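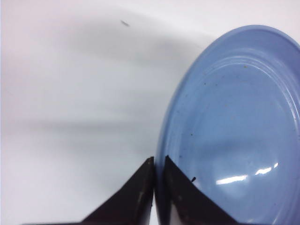 Home stylist wanted, two days a week

Birnano is a small interiors studio with a soft spot for lived-in rooms, and we are looking for somebody kind and curious to join us from February. You would be helping Raíssa Moura with room schemes, paint charts and client visits, and now and then writing a few friendly words for our blog.

You don't need a design degree. If you have ever moved the same lamp to five different corners in one evening, or kept a drawer of fabric scraps for years -- we would love to hear from you. 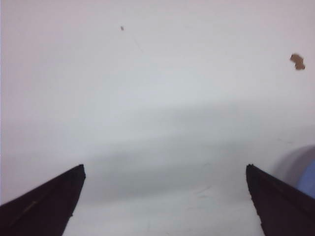 White is where most of our clients get stuck, poor things, and a good deal of your week will go on helping them choose one. Look how a plain pale surface can lean a little blue in the middle and almost pink towards the far corners, and you will see why we never pick from a chart alone. Patience with this sort of thing matters more to us than speed.

To apply, send a letter and pictures of a room you have loved to Lukian Karpenko at Birnano, quoting reference 257. Please don't fret about making it look polished.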